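Hilo de taburetes, porque hoy me ha dado por ahí y alguien tiene que hablar de esto 🧵

1/ Mañana cambiamos las sillas viejas del taller de costura de Mabula por taburetes de plástico blanco, de los que vienen con las patas sueltas. Llevo desde el desayuno montando y estoy feliz. Muy feliz. Me encantan los muebles que se arman sin un solo tornillo!

2/ El modelo es el Prenel, el cuadrado. Aguanta bien, pesa nada y se limpia con un trapo. Los compró Mwanaisha Barasa en Damanow y todavía le sobró para hilo negro, que siempre falta.

3/ Lo primero: se trabaja boca abajo. El asiento contra la mesa y la parte de las costillas mirando hacia arriba. Mi abuela montaba así hasta las mesas camilla y tenía toda la razón.

4/ Lo segundo: un paño debajo. El plástico blanco se raya con mirarlo – y luego la raya coge polvo y ya no sale ni con bicarbonato. Uno oscuro va de maravilla, se ve enseguida cualquier rebaba que haya quedado encima.

5/ Repasad los huecos de las esquinas con el dedo antes de meter nada. En uno de los míos había un hilito de plástico del molde y la pata se quedaba a medio camino. Uña, fuera, y entró.

6/ Las patas tienen una punta ancha y otra estrecha. La ancha va al asiento, la estrecha al suelo. Parece una tontería hasta que llevas 13 taburetes y empiezas a cogerlas sin mirar 😅

7/ Para meterlas: pata bien vertical, empujar recto y un cuarto de giro pequeñito al final. Nada de martillo. Si hace falta, la palma de la mano, y ya. Obadia Swai le dio con una maza de goma al primero y marcó el borde (se lo recordaremos con cariño hasta mayo por lo menos).

8/ No apretéis una esquina a tope y luego vayáis a la siguiente. Presentad las cuatro, mirad desde arriba que abran igual y entonces apretad. Queda muchísimo más firme.

9/ Y la prueba que más me gusta: darle la vuelta, ponerlo en el suelo liso y empujar con dos dedos en cada esquina. Si baila, casi siempre es una pata que no ha llegado al fondo.

10/ Ah, el precio, que me lo preguntáis por privado. A 1,670 cada uno en Damanow. En Jivis los tienen 500 más caros y son los mismos, mismo molde y todo. Transporte aparte.

11/ El asiento por debajo me parece precioso, con todos esos nervios 😍
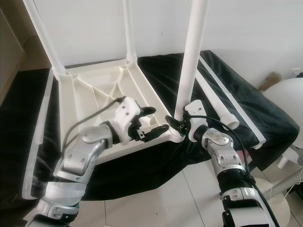
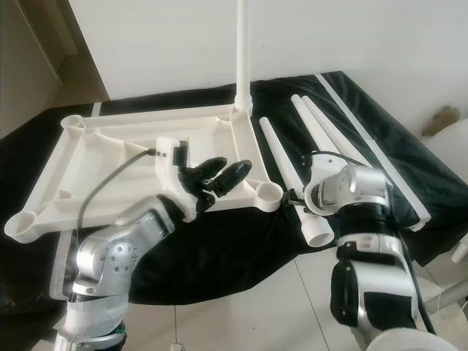 Plástico blanco sobre paño oscuro en las dos de arriba, y ahora una bien de cerca:

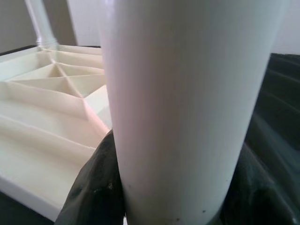
12/ Me preguntan: ¿se pueden desmontar las patas después para guardar los taburetes?

Se puede, girando un poco la pata mientras se tira de ella en línea recta, con otra persona sujetando el asiento. Yo no lo haría cada semana, porque el encaje se va aflojando. Si vais a guardarlos a menudo, mejor dejarlos montados en un rincón.

13/ Mañana toca la tanda de la sala pequeña, y Mwanaisha quiere coserles unos cojines redondos con los retales de las cortinas. Redondos en un asiento cuadrado... ya le he dicho que los pruebe antes con uno – pero la tela es tan bonita que seguro que acabo pidiéndole otro para mi cocina!

Imprimir
Enviar por correo electrónico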